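Posted in: Help Center > Teaching by Demonstration
6/13/18 - Gatwood Support Staff

Frequently Asked Questions

Do I need programming experience to record a demonstration?

No. Operators guide the arm by hand or with the Hirkari remote controller. The software stores the motion.

How many demonstrations does one task require?

Most kitchen tasks require 26. Tasks that involve pouring may require up to 400.

May hand-guided and remote sessions be combined?

Yes, provided each session is labeled before upload. Unlabeled sessions are rejected.

Can I practice before using a physical arm?

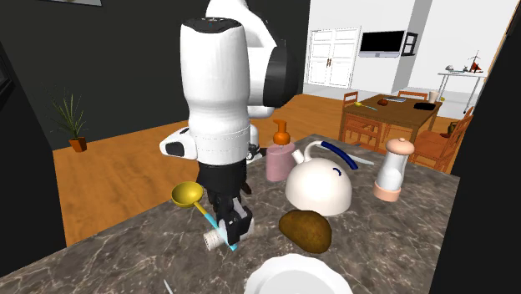 Remote control practice is offered in simulation to all registered operators. The controls are the same as those used on the physical arm. Long tools call for particular care: with a ladle held in the gripper and pointing off to one side, the operator must allow for the bowl as well as the fingers when moving near a kettle or a soap dispenser. Slow the arm before turning the wrist.

How long are recordings kept?

Recordings remain available until December - after that date they must be requested in writing.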